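Chapter 14
Clearing the Table: Bottles, Wrappers and the Bin Beside Them

Before you start

You'll want a table you're allowed to mess up, a small bin with a liner, and whatever drink bottles your household has finished with lately. Don't wash anything ahead of time. I know that goes against the grain if you came straight from the chapter on dishwashing, but half of what I want to teach you here is how to look at a used bottle before you do anything with it.

I taught this unit for years at the adult learning center in Donelham, back when the whole course was called Home Skills and met in a room over a hardware store. My students could fold a fitted sheet by the second month (better than I can, some of them!) and they could plan a week of suppers on very little money. What tripped them up was the table after a snack. They'd stand there with a bottle in each hand, look at the bin, look at the counter, and put both bottles back down where they'd been. I've done it myself more times than I'd like to admit.

So this chapter is all about that moment. It's short on theory and long on picking things up.

14.1 The bottle as it comes to you

A drink bottle is usually several things stuck together. You've got the body, the cap, the little ring that stays on the neck when you open it, and a label that may be a sleeve, a sticker, or print right on the plastic. Different towns want different things done with each of those, and I can't tell you what yours wants. Get the sheet from your own town hall and tape it inside a cabinet door. The one from Osten, where I live now, is two pages long and I still have to squint at it.
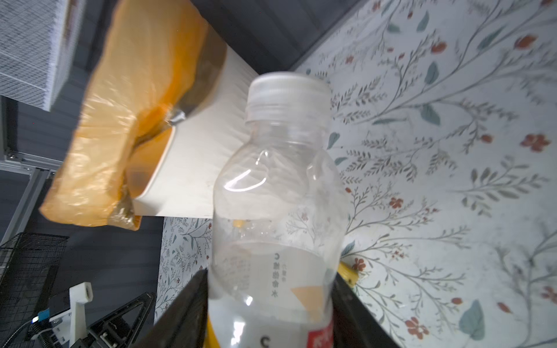 Water bottles are the easy ones, and I always start people there. The plastic tends to be thin, you can see through it, and whatever was in it leaves no sugar behind. Hold one up toward a window and you'll know in a second if there's anything left in the bottom. If there is, water a plant with it. Then decide about the cap.

Caps get people arguing like almost nothing else in this course. My grandmother's generation saved them in a jar. My own mother threw them out loose, and they'd rattle around under the sink for months. Many places now ask you to screw the cap back on after you've emptied and flattened the bottle, and some still ask you to take it off. Look at your sheet. If your sheet doesn't say, call them up — somebody there answers that question every day of the week and won't think you're silly.

A word about flattening. Squeeze the body first, with the cap off, so the air has somewhere to go. Press from the middle with your palms. Then put the cap back on while you're still squeezing, and the bottle will stay flat. Do it the other way around, cap on first, and you'll be wrestling a balloon. I've watched grown adults stand on one of those with both feet and get nowhere!

14.2 A cloth or a mat under the work

I'm fond of doing this job on a covered table. A wipeable mat is best if you have one, and it doesn't need to be fancy. Mine came from a shop called Parsons that sold off the roll, and I bought more than I needed because I liked the print. It's been on three different tables since then.

Pick a pattern you enjoy looking at, but do think about crumbs. A busy leafy print hides them, and that's nice when company drops in and not so nice when you're trying to get the table clean. On a patterned mat I go by feel. I run the flat of my hand across it, slowly, toward the edge where I'm standing, and I can tell right away where the trouble is. On plain white you can go by eye.

Fasten the mat down or at least make sure it lies flat to the corners. A mat that rides up in ripples will tip a standing bottle every time, and it'll be the one that still has juice in it.

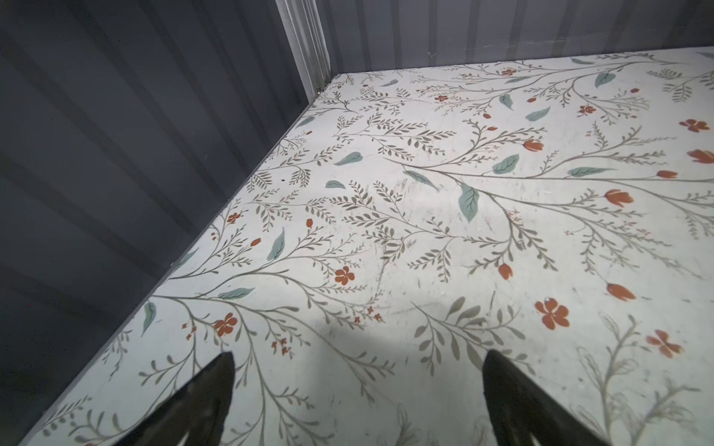
Should I clear the whole table before I wipe it, or work one patch at a time?
Clear the whole thing if you can do it in one go. Working in patches is fine on a very big table, but you'll tend to push crumbs from the patch you're doing onto the patch you just did, and then you're wiping twice.

When the table is clear, wipe from the far edge toward you with a barely damp cloth. Barely damp! A soaking cloth turns crumbs to paste. Fold the cloth in half and in half again so you've got several clean faces to turn to, and change faces as soon as the one you're using looks gray. At the near edge, bring your other hand up underneath to catch what comes off. Some people like a dustpan for that part and I won't argue with them.

14.3 Mixed company

Now we come to the everyday muddle. A family table after a warm afternoon might have a big soda bottle on it, a smaller one, a water bottle, and some kind of juice with a bright wrapper all the way around. They're different sizes and different colors, and they roll. I want you to set up exactly that on your own table before you read any farther. Lay some down and stand some up. Make it look like people just left.

Got it? All right. Take the rollers first. Anything lying on its side near an edge goes before anything standing in the middle, however much the big one is calling to you. Students nearly always grab the biggest bottle first, and as they lift it they bump the others, and off they go across the floor.

Next, check what's inside. Soda and juice leave a sticky film, and it's the film that brings the ants. A splash of cold water, cap on, shake, pour out — that's all the rinsing I ever ask for. You don't need soap. You aren't going to drink from it again.
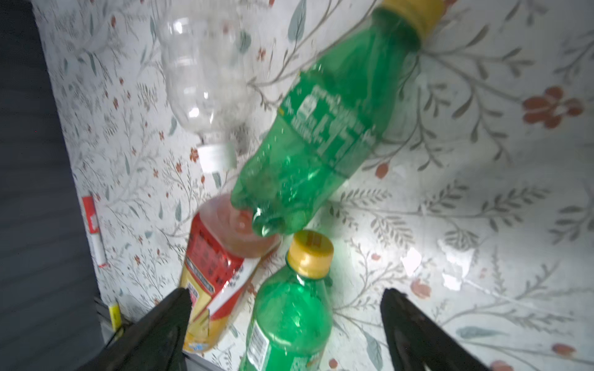

What do I do about a label that covers the whole bottle?
Check your town's sheet first, and if it wants the label off, look for a line of tiny holes running down the side. Pinch the sleeve at the top of that line and pull down. Where there's no line, snip it with blunt scissors, going away from your fingers.

Colored plastic gets its own note here. Green bottles, brown bottles and clear ones are all the same bother on the table, and you clear them in the same way. It's only later, at the sorting end, that color may matter. When I visited the Sititz center with a class, they had us stand behind a yellow line and watch a load come in, and I remember being surprised at how many bottles arrived with drink still sloshing in them. The class talked about it the whole ride home. I think that one trip did more good than all my handouts put together.

If your town pays a deposit back on bottles, don't flatten them at all. The return machines need to read the print on the side, and a crumpled one gets spat back out at you. I had a student who saved up 600 of them over a winter, every one flattened very neatly, and we had to spend a long December evening blowing them back into shape. (We got most of them. We were all dizzy.)

14.4 Where the bin goes

People put the bin where it looks nice, and that's generally across the room. For this job I want you to bring it to the work. A small bin can sit right up on the table at the back while you're clearing, as long as its bottom is clean, and then it goes home to the floor when you've finished. You'll save yourself a dozen walks and drips.

Line it before you begin. Open the bag all the way, drop it in, and fold a good wide cuff down over the rim on the outside. Run your hand around inside to push the air out from under the bag. If the cuff is too narrow, the first heavy thing you drop in will drag the whole bag down with it. A colored bag against a pale bin is handy because you can tell at a glance if the cuff is slipping.

One bin or two is up to you and your sheet of rules. At home I use one for the table and sort it afterward by the back door, and I'm told by people with tidier minds that this is wrong. If you'd like to sort as you go, set two bins side by side and keep the same one on the left always.

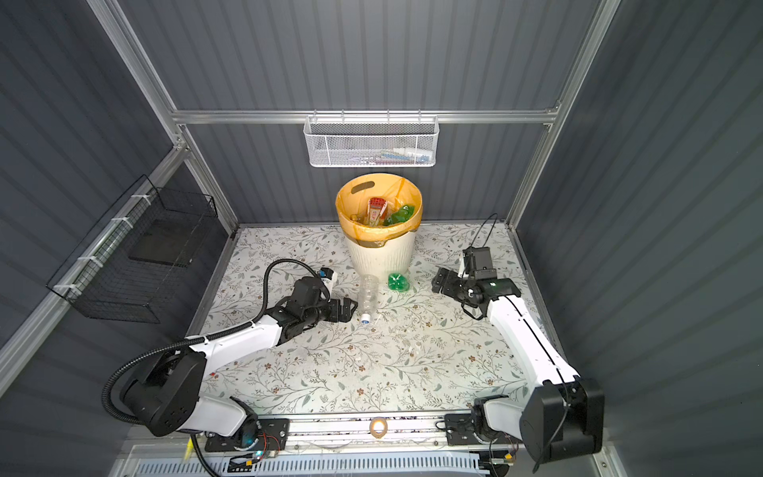

Unit Four: Looking After the Kitchen page 219

Small wrappers are worth a thought too. They weigh nothing, they spring back open, and they'll fill a bin to the brim while hardly using any of the room. Tuck the little ones inside a bigger one and fold that over. Tall stiff packages go in standing up along the side, with the soft stuff pushed down next to them. You'll get nearly twice as much in before you have to tie the bag.

Baskets hung up off the table are a great help if you've got a wall or a bar to put them on. I keep my cloth and spare liners in one, and it means I never have to open a drawer with sticky hands. Wire ones let the crumbs fall through, so give the spot underneath a wipe now and then.

Try it yourself

Set your table the way you did for 14.3, with at least four bottles and a handful of crumbled cracker. Put the bin at the back. Clear it once at your normal speed and write down what you picked up first. Then set it all out again, move the bin to the left side, and clear it using only your left hand for the bottles. Notice where you slow down. Keep your notes, and bring your town's sheet with you to 14.5, where we'll start on jars, lids and everything that's made of glass.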